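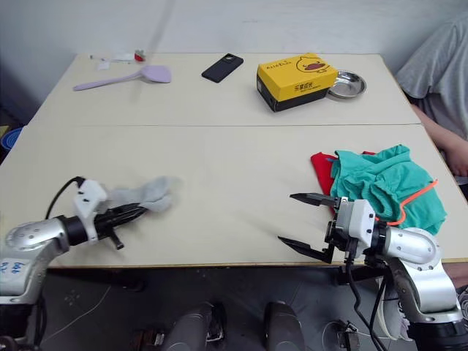

Grey cloth, beige table.

We stopped buying paper towel in October and I said I'd write up how it went. Long thread, mostly about laundry.

---

Background: two adults, two kids, one dog, a rental in Astow with a small kitchen and a washing machine that lives outside under the carport. We were going through a roll every couple of days. Most of it went on wiping the bench, drying hands and whatever the dog brought in.

---

The first mistake was buying cloths. I got a pack of 10 microfibre ones from the supermarket. They're good on glass and the stovetop. They're not much good on wet hands, and they catch on any rough bit of skin, which I can't stand.

---

I also don't love that they shed plastic in the wash. You can get a bag that catches some of it. We had one, the zip went, and I haven't replaced it.

---

What we mostly use now is cut-up cotton. Old bath towels, flannelette sheets, a couple of T-shirts with stretched necks. The flannelette is the best of the lot. Soaks up fast, dries fast, soft enough for faces.

---

Old business shirts are useless for spills. The fabric's too tightly woven and just pushes the water along the bench. They're all right for dusting and polishing shoes.

---

Hemming: I didn't. Pinking shears on the flannelette, plain scissors on the T-shirts. Jersey curls at the edge but it doesn't fray. Towels do fray, badly, and the loops end up in the lint filter. If you've got an overlocker, use it on the towels and leave the rest.

---

Size matters more than I thought it would. I cut the first batch too big and the kids would use a whole one to dab up a teaspoon of milk. Now they're about the size of a face washer and that's sorted it.

---

Where they live: a drawer next to the sink, thrown in any old how. I tried folding them. Lasted a fortnight. Dirty ones go in a bucket with no lid under the laundry trough. With a lid on, it stinks by the second day.

---

Don't soak them. I read plenty of advice saying to keep a wet bucket with a bit of bicarb in it. In an Astow summer that's a bucket of warm soup. Let them dry out and wash them when there's enough for a load.

---

Washing. Kitchen ones go in with the tea towels at 40 on the normal cycle. Anything that's been near raw chicken or the dog goes in a separate hot wash. No fabric softener on any of it, it coats the cotton and then they stop absorbing.

---

For powder we use Jellow, the plain one in the box. I've used dearer ones and couldn't pick the difference on rags. The liquid version left a slippery feel on the towelling so I went back.

---

If they start to smell even when clean, it's usually built-up detergent. Run them through hot with no powder at all and watch the suds come out. Then peg them in full sun for the day. I do this maybe once a season.

---

Turmeric doesn't come out. Sun fades it a fair bit. I've stopped caring what they look like.

---

Things we still use paper for: draining bacon, seasoning the cast iron pan, and cat sick when my sister's cat is staying. We keep one roll on top of the fridge where it's annoying to reach. It's been the same roll since winter.

---

People asked about drying in the wet months. We've got an Illano airer, the fold-out kind with the wings. It does the job, though one of the feet has come off and it leans. Small cloths dry overnight on it if you leave gaps between them. Draped double, they're still damp at breakfast.

---

I looked at a proper ceiling airer with a pulley. Duggan make a nice timber one. The quote with fitting was $202 and it's a rental, so no.

---

The kids part. The little one took to it straight away because the drawer is at her height. The older one kept reaching for a roll that wasn't there and then wiping his hands on his shorts. He still does the shorts thing, to be fair.

---

Visitors are the other hurdle. They'll stand at the sink with dripping hands looking for the roll. I hung a hand towel off the oven door and put a few cloths in a bowl on the bench, and people work it out.

---

On cost: I didn't keep close track. We were paying $8 for the big pack and now we pretty much aren't. The extra washing is small, since most of it goes in with loads I was doing already. It's a modest saving. I wouldn't do it for the money alone.

---

The bin is where I noticed it. The kitchen bin used to be full of scrunched paper and now it takes twice as long to fill. I know paper towel can go in the compost but ours usually had something greasy on it, and our heap is slow enough.

---

When a cloth gets too thin it gets demoted. Kitchen, then floors, then the shed for bike chains and paint. After the shed it goes in the bin. Don't put anything oily in a pile in a hot shed, by the way. Rags with linseed oil on them can catch fire by themselves. Lay them flat outside until they're dry and stiff.

---

If you want to start, don't buy anything. Find one old towel or sheet, cut it up tonight and put the pieces somewhere closer than the paper roll. See if you reach for them.

---

And if you haven't got old linen, op shops often have a rag bag out the back that they'll sell you cheap. Ask at the counter. Ours was mostly pillowcases.

---

Replying to a few here: yes, they're fine in a front loader. No, I don't iron them. Yes, the dog has stolen some.

---

Next job is napkins. I've got a worn tablecloth I keep meaning to cut up. Will add to this when I get to it.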